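Home | Destinations | Ask a Traveler | Cabins & Rentals | Log in

Ask a Traveler > Mountains & Lakes > Weekly rentals

Is a "lake pass included" cabin at Sirkcombe worth the extra money?

Posted by slowlane_pete, 21st April

We're looking at a week at Sirkcombe in the off season, two adults and a teenager who doesn't want to go anywhere. There are two cabins we like. They look the same to me, same number of beds, same deck, same distance from the water according to the map. One is listed through Rendano for $625 and says "full lake pass included." The other is a private owner and costs $400 with no pass.

I've been had before by this kind of thing. We once paid for a "spa package" that was a coupon for ten percent off a robe. So before I hand over the difference I'd like to hear from someone who has stayed there and used the pass. What does it get you? The listing says "access to all lakeside amenities," and when I emailed to ask what those were, the reply was the same sentence with an exclamation point on the end.

We would probably swim if it's warm enough, rent a canoe once, and eat out most nights. I don't fish. My wife likes a sauna but won't walk a mile in a bathrobe to get to one. We'd have the car.

I also keep seeing Plotholm mentioned as the better deal across the water. Is it, or do people just say that because they already booked it?

3 replies

marmot77

We had the pass and loved it!! Great place, very clean, the staff at the dock were so nice to us. Would go back tomorrow. You only live once, get the pass.

Gail_on_the_road

I'd want to know what marmot77 used it for, because I had the pass too and came home wondering.

I stayed in one of the Rendano cabins the first week of December, so my experience may not match a warmer week. The pass was a plastic card that came in an envelope with the key. It opened the gate to the beach parking lot, it got us into the sauna building, and it was good for "one complimentary watercraft session per stay." A session was an hour. In December there was no watercraft, complimentary or otherwise, and when I asked about a credit I was told the pass has no cash value. Fine, but I paid cash for it.

The beach itself is open to anyone. There's a public path down from the road next to the old boat shed, and I watched people with no card of any kind walk down it with their dogs. So what you're buying there is a parking spot. In high season I can see that mattering. When you're going, I doubt you'd have trouble parking on the road.
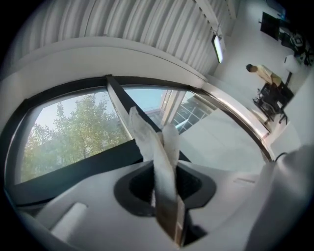 The sauna was good, I'll give them that. It was hot, it was quiet, and the changing room had working lockers. But it closes at 7 in the evening, and the listing leaves that out. If you picture yourselves going over after dinner, you won't be. It was also a longer walk from our cabin than I expected, mostly uphill on the way home. Your wife would want the car. You can pay for the sauna at the desk without a pass, and the desk will tell you the price if you call. They would not put it in an email to me.

As for the cabins being the same, check the heating. Ours had a wall unit in the main room and nothing in the back bedroom, which the listing called "cozy." Ask both places which rooms have heat, and ask for the answer in writing. Ask about firewood as well. Ours came with a stove and an empty basket, and wood was extra.

I wouldn't assume the private owner is a bargain either until you see the final page. Cleaning fee, linen fee, deposit, all of that. I've had a cheap cabin creep up past the expensive one before I got to the bottom of the screen.

dunmore_k

Mostly agree with Gail. A few corrections, going by my last stay, which was in summer.

The canoe hour can be used on any day, but you have to book it the day before at the dock office. If it gets called off for wind, they move you to another day if there's space. We got moved twice and then it was time to leave.

"All lakeside amenities" does not cover the ferry. I was sure it did, and so was the family behind me in line. It doesn't cover the restaurant at Araya either, although there's a sign for it right by the pass desk that makes you think so. You get a free coffee with a main course. It's a small coffee.

On Plotholm, I've stayed on both sides. Rates looked lower over there when I checked, but there's hardly anywhere to eat, so you end up driving around the lake or living on what you brought with you. For people who eat out most nights I don't see where the savings come from. The view is better. I wouldn't pay for a view at that time of year when it's dark by dinner or raining.

If it were me I'd take the $400 cabin, provided the fees don't ruin it, and pay separately for one sauna and one canoe. Call the owner before you book. If they can't tell you which rooms are heated, keep looking.

Log in to reply | Report this thread

Related threads
Plotholm without a car, possible?
Rendano deposit not returned after checkout
Eating at Araya with kids
Are resort fees ever negotiable?
Sirkcombe ferry times in winter
What "sleeps six" means in a cabin listing

Contact us | Terms | Copyright Ask a Traveler | Back to top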